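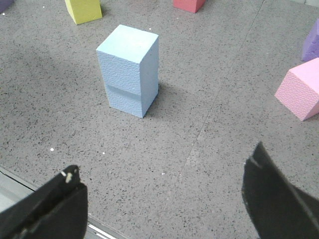 ## 3. Collecting the examples

Our arm had to learn to pick up a foam block of a named colour and put it in a tray. We called the task Pillow. All the examples were driven by hand, with Hjalti Kvaran on the controls and me resetting the floor.

The only view the model gets is the one from the wrist, with both black fingers in it. We kept the blocks spread out on the speckled floor so that the target, such as the tall blue one, had clear space on the side the gripper came from. Other colours stayed near the edges of the view.

We planned 200 runs and stopped each one at 20 seconds. The first 100 used upright blocks only. For the second half we also laid blocks flat and turned them at odd angles.

### 3.1 Problems

- Hjalti tended to come in from the same side. After Ketill Blöndal looked at the early runs, we changed the start position each time.
- Purple and pink were mixed up in the labels, so I went through those runs again by eye.
- Foam squashes if the fingers close too far. We set a limit on the closing distance and repeated the runs made before it.

### 3.2 What was kept

Failed grasps were saved in a separate folder and were not used for training. The training settings are in section 4.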